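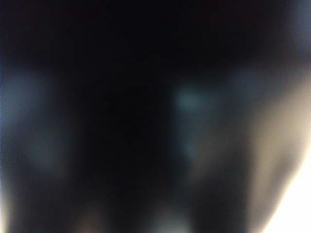 Who signs off the stage before a band is allowed to plug in?
Whoever is duty manager that night, with a pen, on this sheet. The drummer's cousin may not do it for them, however many festivals he has worked.

Print this page | E-mail this page

NEDOTERO MUSIC ROOM
Pre-show safety checklist, with comments
Inspection carried out May 12, 2025
Inspector: Lorraine Sutcliffe
Present for the venue: Sem Vandenberghe
Band on the night: Zamudio (support: Fiment)

1. STAGE AND RISERS
Deck bolts tight: OK
Drum riser locked: OK, second attempt
Edge tape visible from the stage: FAIL
Comment: White tape has been walked to a tasteful grey. Singers go backwards more often than they admit. Replace before doors.

2. ELECTRICAL
Portable appliance labels in date: 1 FAIL
Trip switch tested: OK
Cables clear of walkways: OK
Comment: The failure is a bass amp belonging to Fiment, last tested in December of a year the label no longer wishes to discuss. The owner says it has "always hummed like that". It can hum in the van.

3. HANGING EQUIPMENT
Safety bonds on all lamps: OK
Speaker brackets: OK
Mirror ball: see comment
Comment: Motor is sound, chain is sound. Sem asks whether it may go faster. It may not.

4. NOISE
Limiter seal unbroken: OK
Ear plugs at bar: OK
Warning notice at entrance: FAIL
Comment: There is a notice. It is behind the Zamudio poster, and the poster is very large. Move one of them. Zamudio's manager will have a view on which.

5. EXITS AND CAPACITY
Both exits open fully: OK
Exit signs lit: OK
Route behind merchandise table: FAIL
Door counter working: OK
Comment: Licensed limit is 347 and the guest list already stands at 58, which seems a lot of close friends for a four-piece. They all go through the counter like everybody else. The T-shirt table must come forward by a metre. I moved it myself at two o'clock and it had crept back by three.

6. SMOKE AND EFFECTS
Haze fluid data sheet on file: OK
Confetti: not permitted
Comment: Asked again. Still not permitted. I was finding the last lot in the monitors at Easter.

7. FIRST AID
Kit complete: FAIL
Accident book present: OK
Comment: Plasters gone, apparently to a guitarist. Order from Arko, quoting account 1837, and keep a box at the desk where I can see it.

RESULT
Pass, subject to items 1, 2, 4, 5 and 7 being put right before doors. Sem to initial each one when it is done, and after it is done.

Initials: 1 SV 2 SV 4 SV 5 SV 7 ____
Plasters on their way. LS

Contact the venue office | © Nedotero Music Room | Back to top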